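자유게시판 > 식품·외식업 이야기

제목: Kutar 식물성 다짐육, 밀키트 업체 Kollida에 들어간다는데 어떻게 보세요?

작성자: 두부한모반
작성일: 1월 24일 금요일

안녕하세요, 눈팅만 하다가 오랜만에 글 씁니다. 저는 작은 반찬가게 하고 있고요, 작년부터 비건 메뉴를 조금씩 늘려보는 중이에요. 거래처 영업하시는 분한테 들었는데 Kutar가 Kollida 밀키트에 식물성 다짐육을 넣기로 했다고 하더라고요. 처음엔 메뉴 4종으로 시작한대요. 마파두부랑 라구 파스타는 확실하고 나머지는 아직 모르겠어요.

제가 궁금한 건 우리 같은 소매 쪽에 영향이 있을까 하는 거예요. 안 그래도 Kutar 업소용이 가끔 품절이라 발주 넣고 기다릴 때가 있는데, 밀키트로 물량이 쏠리면 더 힘들어지는 거 아닌가 싶어서요ㅠㅠ
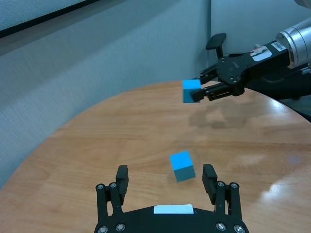

그리고 맛 얘기도 좀 듣고 싶어요. 저는 볶아서 양념 세게 하면 괜찮은데 동그랑땡으로 부치면 특유의 콩 냄새가 올라오더라고요. 손님 한 분은 그 냄새 때문에 다시는 안 산다고 하셨고... 혹시 써보신 분들 어떻게 잡으시나요?

댓글

국자든곰
저 Kutar 2년째 쓰고 있어요. 냄새는 생강즙 조금 넣고 반죽을 냉장고에서 하룻밤 재우면 많이 줄어요. 마늘은 오히려 많이 넣으면 이상한 맛 나니까 조심하시고요. 물량은 글쎄요, 밀키트용은 소포장이라 라인이 따로일 것 같은데요?

느린발효
윗분 말씀에 좀 반대합니다. 포장 라인이 따로여도 원료는 같잖아요. 예전에 Wullelau가 급식 쪽 계약 따냈을 때도 다들 라인 다르다고 괜찮다고 했는데 저희는 두 달 가까이 못 받았어요. 그때 메뉴판에 스티커 붙이고 얼마나 민망했는지 모릅니다.

국자든곰
@느린발효 그건 Wullelau가 그때 공장을 옮기느라 겹친 거 아니었나요? 저는 그렇게 들었는데.

느린발효
옮긴 건 맞는데 품절은 그 전부터였어요. 제가 발주 내역 다 갖고 있습니다ㅋㅋ

파썰다울음
저는 소비자 입장인데 끼어들어도 되나요? Kollida 밀키트 꽤 자주 시켜 먹거든요. 솔직히 식물성 메뉴 나와도 가격이 문제예요. 고기 들어간 거랑 같은 값이면 저는 그냥 고기 들어간 거 살 것 같아요. 남편은 아예 관심도 없고요.

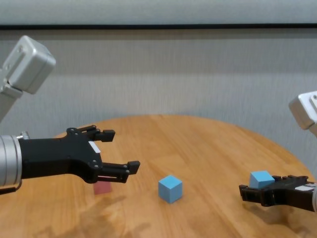

근데 마파두부는 좀 끌리네요. 그건 어차피 양념 맛으로 먹는 거라 다짐육이 뭐든 잘 모르겠더라고요. 라구는 반대로 고기 기름 맛이 있어야 하는데 그걸 어떻게 살릴지 모르겠어요. 예전에 다른 회사 거 먹어봤는데 소스가 맹물 같았어요.

두부한모반
@파썰다울음 당연히 되죠! 손님 입장 얘기가 제일 듣고 싶었어요. 저희 가게에서도 마파두부가 제일 잘 나가요. 한 달에 144팩 나간 적도 있는데 그게 저희로선 엄청난 숫자라 영수증 보고 한참 웃었네요ㅎㅎ
@국자든곰 생강즙은 생각 못 했어요. 이번 주말에 바로 해볼게요.

새벽네시오븐
밀키트 들어가는 거 저는 찬성이에요. 일단 집에서 한 번이라도 먹어본 사람이 늘어야 우리 가게에서도 집어 가거든요. 저희 빵집에서 식물성 패티 넣은 고로케 팔아보니까 처음 드시는 분들은 이름표 보고 그냥 내려놓으세요. 드셔보신 분들은 또 사 가시고요.

느린발효
@새벽네시오븐 그것도 밀키트가 맛있을 때 얘기죠. 첫인상 망치면 그 손님은 영영 안 돌아와요. 저는 외식에서 먼저 자리 잡고 밀키트로 가는 게 순서라고 봐요. 불 조절을 집마다 다르게 하는데 그걸 레시피 카드 한 장으로 어떻게 잡아요.

새벽네시오븐
음 그건 인정. 근데 외식으로 먼저 간 브랜드들도 다 잘된 건 아니잖아요. Do도 식당에 먼저 넣었다가 반응 별로라서 조용히 빠졌고요.

느린발효
Do는 맛보다 단가가 안 맞았던 걸로 알아요. 저도 견적 받아보고 바로 접었습니다. 품질 자체는 나쁘지 않았어요.

국자든곰
Do 얘기 나오니까 반갑네요. 저는 샘플만 받아봤는데 식감은 그쪽이 제일 좋았어요. 부쳤을 때 덜 부서지고 식어도 퍽퍽한 게 덜했어요. 도시락에 넣기엔 딱이었는데 아쉬워요. 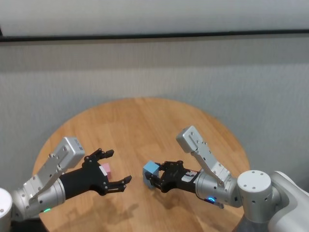
그리고 원글님, 동그랑땡 하실 때 두부는 꼭 물기를 꽉 짜세요. Kutar가 해동하면 물이 좀 나오는 편이라 두부까지 축축하면 답이 없습니다. 저는 전분 대신 감자 갈아서 건더기만 넣어요. 부칠 때는 중약불로 천천히요. 센 불에 하면 겉만 타고 냄새가 더 올라와요.

파썰다울음
이 댓글 저장합니다ㅋㅋ 밀키트보다 이게 더 맛있을 것 같은데요?

두부한모반
다들 감사해요! 일단 물량은 불안하니까 이번 발주 때 2박스 더 넣어두려고요. 냉동고 자리가 빠듯해서 그 이상은 무리예요ㅠ 동그랑땡은 해보고 후기 올릴게요. 혹시 Kollida 메뉴 나머지 뭐 나오는지 아시는 분 있으면 댓글 부탁드려요.

느린발효
박스 쌓아두실 거면 유통기한 꼭 확인하세요. 저 저번에 받은 거 생각보다 짧았어요.

새벽네시오븐
나머지 하나는 만두전골이라고 들은 것 같은데 확실하진 않아요. 담당자 만나면 물어볼게요.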